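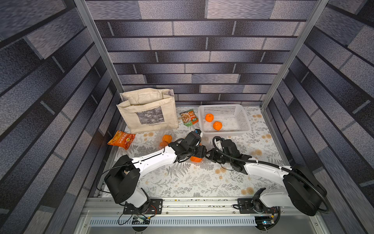 Where do people go after they come off the ferry at Ilten?

Most go to the reception hall on Plasell Road, where they are registered, given a meal and a bed, and told when their first interview will be. Families with children under five are usually moved on to Bidcombe within a night or two. Single adults stay longer, and the wait has grown since spring.

The hall was set up for 80 beds. In September it took in 647 people, compared with 63 in the same month last year. Most arrived overland by bus and then took the evening crossing from Dzene, which costs less than the train and runs later. The last boat gets in at 11:40 p.m., so a good part of the registration work is done after midnight.

Sheila Oakley runs the night desk. She said the paperwork goes quickly if people have any kind of document with them, even an expired one. If they have nothing, the desk takes a name, a date of birth and a country, and the rest is left for the district office in the morning. The office opens at 8:30 and sees people in the order they were registered.

Interpreters are still short. The hall has someone on site for two languages and uses a phone service for the others. The phone line was down for most of one night last month, and 14 people had to be registered again the next day. The district has asked for a second line.

The county has said it will pay for extra beds in the old school gym at Bidcombe through the winter. The gym has heat and showers but no kitchen, so meals will be driven over from Plasell Road twice a day. Residents of Bidcombe asked at the last town meeting how long the arrangement would run. The answer was until the end of March, with a review in January. Parking on the school side of the street will be closed to everyone except the meal van and staff.

Wanda Szewczyk of the district office said the number of arrivals is expected to fall once the winter ferry schedule starts and the late crossing is dropped. She did not want to give a figure. The office handled over 1,000 first interviews this summer, and many of those people are still waiting for a decision. They may not work while they wait, but they can attend the English classes at the library, and children are placed in school within three weeks.

People who want to give clothing should bring it to the side door on Plasell Road between 10 a.m. and 2 p.m. Adult winter coats, men's shoes and new socks are needed. The hall cannot take toys, bedding or opened toiletries at this time. Please don't leave bags outside after hours, as they get rained on and have to be thrown out.

Questions about the gym can be sent to the district office. The winter ferry schedule will be posted at the terminal and at the library as soon as it is confirmed.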